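Open day at the Pultach moulding works

The works at Pultach opens its doors once a year, and on 26th March I joined the second group of the morning. The site makes toolboxes, perforated baskets, small household containers and a line of toy food under the Castosska name. The buildings date from 1913, when the site pressed buttons and comb blanks. Only the front office and the chimney base remain from that period. Everything behind them is steel shed.

Visitors sign in at the side gate, not the main one as printed on the ticket. Closed shoes are required in the moulding hall and hearing protection is handed out at the door. Our guide was Rostyslav Pasichnyk, who runs the tool store. He kept to the timetable and answered questions at the end of each stop.

The first stop was raw material. Polypropylene arrives as natural granules and is coloured on site by adding masterbatch at the hopper. Black is the easiest colour to run, as it hides flow marks and accepts a good proportion of reground scrap. White is the most troublesome. A colour change from black to white means purging the barrel, and the first parts afterwards go straight to the grinder. The planners therefore run light to dark through the week and clean down once at the end.

Toolbox bodies are moulded in one shot. The cycle time on the day was 38 seconds, most of which is cooling. Wall thickness is kept even by ribbing the base, and the corners are given a generous radius so that the box does not split when dropped cold. Lids are more complicated. A lid with organiser compartments has to stay flat over its full length or the latches will close at one end and gape at the other. The clear and smoke-tinted compartment covers are a separate moulding in a stiffer plastic, fitted by hand and snapped over two pegs.

Latches were discussed at some length. They are moulded in a contrasting colour partly for looks and partly so that a missing one is obvious at inspection. The test bench opens and closes each sample latch 3000 times, after which the hinge line may whiten but must not crack. One sample had failed that week and was passed round. The crack had started at the gate mark. The tool has since been altered to move the gate to the other side.
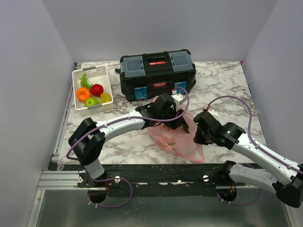 Baskets take up the second bay. The perforated sides save material and let air through, but each hole is a place where the melt has to divide and join again, and the join is weaker than the plastic on either side of it. Square holes with sharp corners tear first. The present pattern has rounded ends. Handles in a second colour are moulded separately and clipped in, and the pull test is carried out with a loaded basket hung from the handle overnight.

The toy produce is the lightest work on the site. Apples and oranges are hollow, and a bunch of grapes is the awkward one, with deep undercuts between the berries. It is made in a softer grade so that it can be pulled from the tool without marking. Parting lines on the fruit are trimmed by hand. Nawal Kabbaj, from quality, explained the small parts check, in which each piece is offered to a gauge cylinder and must not fit inside it. Stalks and leaves are pulled as well.

Packing came last. Thin film bags are still used for the toy food, although the works is moving to card sleeves and expects to finish the change by December. Film is cheap and shows the contents, but it creases, holds a static charge and picks up dust from the bench. A basket packed with loose fruit also needs something to stop the contents rolling out in the carton, and a sleeve does this better than a bag. Toolboxes travel unwrapped, lids closed, with a sheet of card between layers.

The tour took about two hours, with a gap of eight minutes between the moulding hall and packing while the groups changed over. There was no step-free route to the tool store, and the mezzanine stairs are steep. Photography was allowed everywhere except at the drawing office.

The factory shop sells seconds. I bought a toolbox with a slight sink mark on the lid and a basket in an old colour. Both close and carry as they should. Card payments were not working.

Comments

Tzanetos
Did they say which grade they use for the hinge? I have had two boxes go at exactly that point, always in winter.

mould_and_matter
Went with the afternoon group. The latch bench was switched off by then, so worth booking early. Parking is behind the Muvimeck depot, and it fills up.

Ilse R.
Is the shop open on ordinary days?

mould_and_matter
Mornings only, ring the bell.

This site uses cookies to remember your settings. Accept | Manage

Contact | Copyright Works Visits Notebook | Back to top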